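Soporte Daltaler · Consulta 106
Asunto: el cordón de la bolsita de cítricos se sale y la bandeja no queda bien
Estado: abierta

Peter Holub escribió:
Hola, buenas tardes, y perdonad de antemano que me alargue. En enero os compré un lote de 20 bolsitas con cordón, las del estampado de rodajas amarillas y naranjas sobre fondo verde agua (preciosas, todo hay que decirlo), para preparar detalles de merienda para la familia. El problema es el cordón: cuando cierro la bolsa y la vuelvo a abrir, un extremo se me mete por dentro del dobladillo y ya no hay manera de sacarlo.
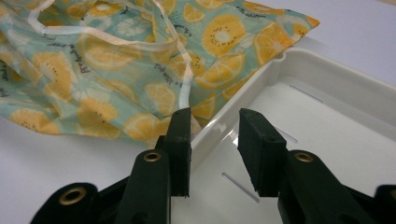 He probado a empujarlo con un palillo, con una horquilla y hasta con la punta de un lápiz, y con eso recuperé dos, pero en las otras el cordón se arruga y se atasca a medio camino. ¿Hay algún truco? Me daría mucha pena tirarlas, con lo alegres que son.

Leif Myklebust (soporte) respondió:
¡Hola, Peter! Nada de tirarlas, por favor. Prende un imperdible pequeño en el extremo del cordón, mételo por el ojal y ve frunciendo la tela poco a poco, sin prisa. Cuando asome por el otro lado, haz un nudo doble. ¿Me cuentas también qué pasa con la bandeja, que lo pones en el asunto?

Peter Holub escribió:
¡Ay, sí, la bandeja! Quería presentar la merienda en la blanca rectangular, pero al poner el paquetito verde de pie cerca del borde se me vence hacia un lado en cuanto muevo la mesa. 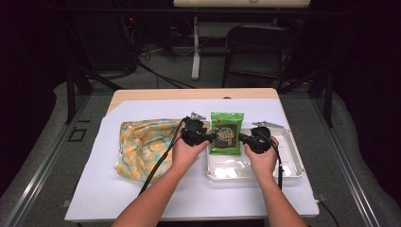
Adjunto 2: la bolsita, el paquete verde y la bandeja sobre el papel blanco.

Leif Myklebust (soporte) respondió:
Prueba a tumbar el paquete en el fondo y a dejar la bolsita delante, que así sujeta un poco. Si lo prefieres de pie, ponle detrás un cartoncito doblado.

Peter Holub escribió:
Lo del imperdible, de maravilla: ya llevo 13 arregladas y esta noche sigo con las demás. El cartoncito lo pruebo mañana y os digo.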